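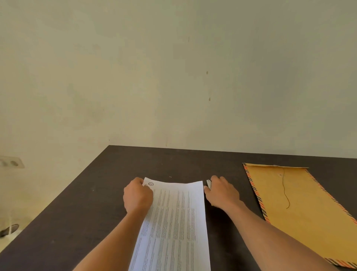
Every open day I have been to in this line of business has a moment when the hosts would like you to stop looking at the people and start looking at the robot. At Jelley, which put on its afternoon in November for customers and a few hangers-on like me, the moment came early. We had coffee, we had a welcome, and then we were steered toward the machine that is supposed to take over document handling for offices that still run on paper. I hung back at the screen by the door, which was showing the work as the workers do it. Two bare hands hold down a page of tiny print set in narrow columns, with a brown envelope lying off to the right, the kind with airmail stripes around the edge and a string to close it. One hand has the corner of the sheet. The other has a small white slip of something standing up between the fingertips, right against the edge of the paper. I found it hard to walk away from, and I still think it was the most informative thing in the building.

Look at what those hands are up to. The paper curls at the top, and the fingers are dealing with the curl and with the little slip in the same small patch of table. I do this sort of thing all day and have never once thought of it as a skill. It is exactly what I wanted to see the robot try.

The robot, which Jelley calls Tasik, did not try it. It picked up flat sheets from a tray, turned them over and set them down in a second tray. It did this very well. The woman beside me, who buys equipment for a records office, asked whether it could open an envelope with a string tie. She was told that envelopes were on the roadmap. I asked about paper that had been folded or stapled, and that was on the roadmap too. By the end of the hour I had a fairly clear picture of the roadmap and a much dimmer one of the product.

I don't want to be unfair. The demonstration ran through 48 sheets and dropped 2, and the engineer running it put both of them back in the tray herself without making a speech about it. I liked her for that. A slick demonstration makes me more nervous than a clumsy one. But the sheets were all the same size and the same weight, and they had come fresh out of a packet. I have spent enough time in archives to know that paper does not arrive like this. It arrives bent, with somebody's pencil marks in the corner and a note tucked in that you must not lose.

The sales talk afterward promised 2000 pages a day. I asked whose pages. There was some laughter, though I meant it – the number is worth nothing until you know what went into the tray. A competitor, Ovness, made a similar promise at its own event last year, and a friend who works for a customer of theirs tells me the staff now spend their mornings flattening and unfolding documents so the machine will accept them. The handling hasn't gone anywhere. It has been moved up the line and given to people who used to have more interesting jobs.

What would change my mind is simple enough. Amadi, a small outfit that nobody would call glamorous, lets visitors bring their own box of papers. The results I saw there were slow and a little embarrassing, and I came home knowing what the thing could do. Jelley could do the same next time. Let the records office bring 200 items of its own choosing, envelopes included, strings tied. Run the machine until it gets stuck, and let us see how long it takes a person to get it going again.

Until then I would tell anyone thinking of signing to go to the open day, drink the coffee and stand for a while by that screen. Then ask for the same job, with the same sort of page and the same sort of envelope, done by the robot in front of you. If they say roadmap, ask for the date in writing.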